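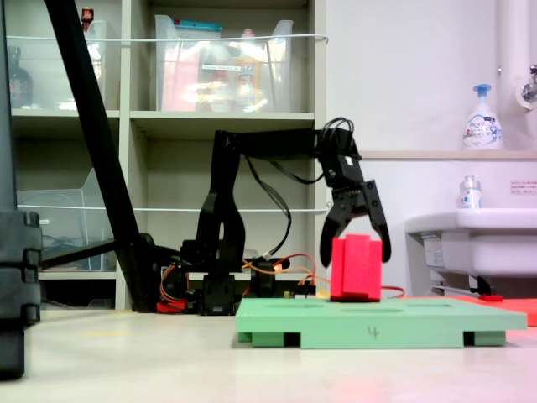
Figure 4. The arm with the gripper open around the foam block on the green platform.

4. Assembly and first trials in the shared workshop

4.1 Site and constraints

The arm was built at Grorkstead, a members' workshop with no room set aside for robotics. Work had to fit between other bookings, and everything on the surface had to be cleared or pushed back at the end of a session. This shaped the design more than cost did. The arm had to come off its mounting in one piece, go into a cubby, and return to nearly the same position the next time.

We marked the working position with yellow masking tape. Screwed stops would have been more accurate, but members were not allowed to drill the shared surfaces. After each setup the operator drove the gripper to two known points by hand and entered the offset. A full setup, from opening the bin to the first commanded motion, took 17 minutes once the routine was settled.

4.2 Structure and drive

The arm uses servo motors joined by black plastic brackets and flat links. An earlier version had a longer forearm, and the wrist sagged when the arm was held level for more than a short time. We shortened the link and moved the wrist servo closer to the elbow. The sag was still there at full reach, so we kept the targets well inside it.

Small parts of the mounting were printed in red filament, for no better reason than that the workshop had a full spool. The first controller bracket cracked along a layer line when its screws were tightened. The second was printed lying down with thicker walls and has held since.

Cabling took more time than any other part of the build. With the servo leads tied tightly along the links, the connectors pulled loose when the elbow opened. We replaced the ties with long free loops, which stopped the disconnections but brought a new fault - a loop could catch on the object being approached. The loop at the wrist was turned upward. The rest were left as they were, and the operator was told to watch them. Assembly and rewiring together came to more than 88 hours of logged time, spread across many evenings.

4.3 Gripper

The gripper has two curved fingers. We tested it on light foam blocks, which forgive a poor approach: if one finger touches first, the block usually slides toward the other finger and the grasp can still close. Harder blocks tended to tip. All results below are for foam.

For most trials the block was set on a low raised platform. Starting the grasp above the main surface left clearance under the fingertips and removed one common failure, in which a finger touched down early and the wrist servo stalled. The fingertip clearance was set at 4 mm by jogging the arm down to a spacer and backing off.

4.4 Trials

We logged 193 grasp attempts. An attempt began when the arm left its rest pose and ended when the block was lifted clear or the operator stopped the run. The log was kept by Zlata Harasym, who also ran the arm, so operator effects cannot be separated from the results. Failures were sorted by hand into misalignment, cable contact and servo fault. Misalignment was the most common, and it clustered in the first few attempts of a session. We take this as a sign that the two-point offset was too coarse.

After a servo fault the usual cure was to reseat the connector and restart the controller. We did not find out whether the plug or the cable was to blame.

4.5 Insertion task

Insertion was planned as the second task, using a flat board with differently shaped openings. The entry below is taken from the build log, with only the spelling corrected.

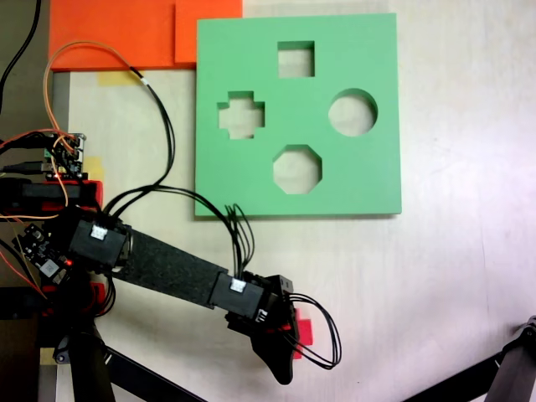

Grorkstead, November

Green board down, with the square, cross, circle and octagon openings. Doing the circle first since rotation won't matter. Octagon after that, then the square. Leaving the cross for last, as it needs the wrist angle right and the wrist angle is the thing I trust least.

Board moves if touched. Tape under the corners next time, or a second board beneath. The four-strand run from the shoulder lies right along the corner of the board and will have to go around the other side before any real runs. Elbow plug pushed in again by hand before starting.

Need to ask at Ninh whether they still have the longer leads. If not, splice.

The cable was rerouted as noted. Insertion runs made after this change used a different start pose from the grasp attempts in Section 4.4 and are reported separately in Section 5.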